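Kernis Wood Care Oil, 581 ml
Product Review, Household Goods Section

The Kernis oil is sold as a single finish for wooden handles, boards and spoons. The bottle under review was bought at full price from the Zivska store in May and has been in regular use since that time.

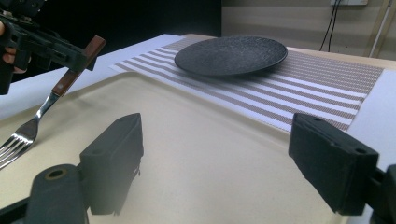 By the Boateng Home Review staff
Published 9th September

The oil is thin and nearly clear, with a faint smell of nuts that fades overnight. The maker advises two coats on new wood and one coat on wood that has been treated before. We followed this advice on a set of handles that had turned gray and rough from repeated washing. The first coat sank in within minutes. The second took longer and left a slight tackiness, which a dry cloth removed the next morning.

Coverage is good. A small amount on a folded cloth treats several handles, and most of the bottle remains. The cap is less satisfactory. It drips after pouring, and the label becomes hard to read once oil has run over it.
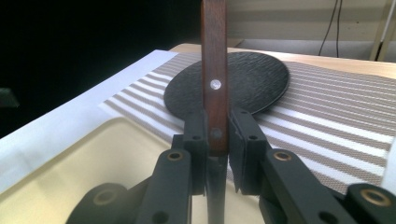 For comparison, the same work was done with Brolen Board Wax. The wax gives a softer shine and is easier to control near metal fittings, where oil tends to collect and must be wiped away. It wore off sooner under daily washing, however, and had to be applied again well before the oil did.

Kernis oil is not suitable for painted or varnished wood, and the instructions say so clearly. Used cloths should be laid flat outdoors to dry before disposal.

Rating: 74 out of 100. Recommended for bare wood in regular kitchen use. Readers who treat only one or two items a year may prefer the smaller Brolen tin.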